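My job moves from picking to "teaching station" for the robot arm. What should I ask before I say yes?

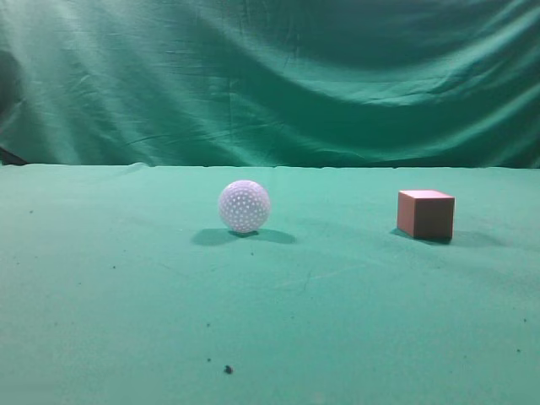
Question

Posted by jihad_jaber in Work and Workplace, Fri 21 January

Hello everybody. I hope this is the right section, and I am sorry if my English is a little stiff.

I work in a warehouse that sends small goods to shops, mostly toys, sport articles and things for the kitchen. I have been a picker there since six years. In December the company bought a sorting system from Twal, with two arms that take single items from a bin and put them in the right carton. The software is from another firm, Traltix. On our floor we are 40 people on two shifts. The management told us that no one will be dismissed this year, but "the roles will develop."

Now my role is developing. They offered me a place at the teaching station, where there is a table with green cloth and one works with simple things first: a ball with dimples, a pink cube. Later it will be real goods from our shelves. The person at the station puts the objects in position, starts the run, writes down if the grip was good or bad, and arranges them again. I did it for two shifts as a trial. The work is clean and I do not walk fifteen kilometers. But I was more tired than I expected, in the head and in the neck.

My questions are these:

1. The contract paper says "automation assistant, temporary assignment." It does not say what I come back to when the assignment is finished. Is this normal?

2. As a picker I had a bonus for speed. At the station there is no bonus, and for me this is 86 dollars less each week. My supervisor says that the base pay is the same so nothing has changed. Is he correct to say it so?

3. My colleagues make jokes that I am training the machine that will take their place. They are jokes, but two persons do not sit with me at lunch any more. Has someone been in this situation?

4. Is it a real profession, or only something to fill the time until the system is ready?

I must answer by the end of next week. Thank you for reading all this.

3 answers

Answer 1 (marked as most helpful)

anselmo_lozano

Good evening Jihad. English is also my second language, so we will understand each other well.

I had almost the same offer three years ago, in a plant that packs spare parts for household filters (Filtier, a small firm, you will not know it). I said yes, and I am still in this kind of work, but I made some mistakes at the beginning. I answer in your order.

About the paper. "Temporary assignment" is very common and it is not bad by itself. What you need is one more sentence in it: at the end of the assignment you return to your former position, or to one of the same grade and same shift. Ask also for an end date or at least a date for review. In my case there was no date, and when the project became slow I was moved to the night shift for cleaning, and I could not show any paper that said something different. Ask by e-mail, so that the answer is also in an e-mail. You can be very polite. I wrote, "I am happy to accept when the following point is confirmed," and no one was angry.

About the money. Your supervisor is correct about the base pay, but your income is lower, and it is fair to say this aloud. In my plant we asked that the bonus be replaced by the average of what the person earned in the three months before the change. They accepted it for half a year. Collect your pay slips before the conversation and make the calculation yourself. With 86 per week the difference becomes serious quite fast. If you have a union, go to them first. If not, find out if others will get the same offer, because a request of four people is heard better than the request of one. The rules about changing somebody's pay depend on your state and your contract, so please check this part with a person who knows the law. I am only a technician.

About the tiredness. I want to say more on this because people think the station is the easy place. With picking you move and your mind can go where it wants. At the table you look at the same small area and you must judge each time. On my first full day I wrote 341 results, and in the last hour I marked several bad grips as good, because my eyes did not care any more. The engineer found it a week later and he was not happy, and we had to throw away that whole afternoon. After this we changed to 60 minutes at the table and then another task, for example bringing the next goods or checking the list. Please ask for a rotation like this. Say that it protects the quality of the data, they listen to this faster than to the neck. And ask for a chair that goes up high enough, and for a table at the height of your elbows. Ours was made for the machine, so all of us were bending.

Some small practical advice for the table itself, since you have tried it already:

Pass a lint roller over the cloth at the start of the shift and after the break. Small dark bits collect on it all the time. Our camera sometimes took one for an object.

Do not put the things always in the place that is comfortable for your hand. Without noticing it, I put everything a little right of the middle for weeks. Now I follow a printed list of positions.

A ball is slower work than a cube. It wants to roll when you let it go, so wait a moment before you start the run.

If you are not sure that a grip was good, there must be a third possibility on the form. If the form has only good and bad, ask Traltix or your engineer to add "unclear."

About the colleagues. This was the hardest for me. I did not defend the machine and I did not defend myself, I only told them what I saw at the station, also when it went badly. People are calmer when they know the arm cannot hold a soft bag and when they know which goods are planned next. Before, they had only rumors. I asked the shift leader if everyone could come to the table for ten minutes, two at a time, and she said yes. One of the men who did not speak with me works at the station now on Tuesdays. With the other one it never became good again, I have to tell you this also.

If the management says that no one is dismissed "this year," then ask them in the meeting what happens after. It is not your task to answer this question for them at lunch.

Is it a profession? The placing of objects alone, no. At my plant this part took eight months and then it was much less. But in this time I learned to restart the cell, to change the fingers and to clean the suction cups, and to read the error list, and that is what I do now. So ask for training in writing, with the name of the course if possible. When the people from Twal come for service, stand near and ask if you may watch. I would accept the offer, if they confirm the return and the training. If they refuse both I would stay at picking and wait for the second round of offers.

I wish you good luck. Write here how it ended.

Comments on this answer

jihad_jaber: Thank you very much, this is more than I hoped for. The form has only good and bad, as you say. I did not know that I can ask for another one. I will write the e-mail on the weekend and show it to my sister before I send it, her English is better for official things.

anselmo_lozano: You are welcome. Keep it short, five or six lines.

palletjack_rita: The part about 60 minutes is right. Same for us at the label check station and we don't even have robots.

Answer 2

dock7

Don't do it. They put this in at Bultum where my cousin worked and within a year half the floor was gone. The people who "helped" got a handshake. Take the bonus as long as it's there.

Comments on this answer

anselmo_lozano: I am sorry for your cousin. But did the people who stayed at picking keep their places there?

dock7: no, mostly them first

jihad_jaber: This is what I am afraid of in both directions.

Answer 3

m_weller

I am on the other side of this, as a shift lead, so read it with that in mind.

On the bonus, a lot of the time it's just that no one in the office thought about it. The speed bonus is tied to the scanner, you don't carry a scanner at the station, so the system pays zero. I had to push twice to get it fixed for my guy but it did get fixed. Bring a number and a suggestion and give your supervisor something he can forward.

Also ask who you report to while you're there. If it's the project engineer for the daily work and your old supervisor for vacation and sick days, get that clear early, otherwise you'll have two people who both think the other one approved your day off.

Don't know about the rest. Neck thing: raise the table.

Comments on this answer

jihad_jaber: I did not think about the scanner, this can be the reason. I will ask him on my next shift. About the vacation I have already a problem, I have asked for four days in spring and now I don't know who has the form.

m_weller: Find the form before you sign anything.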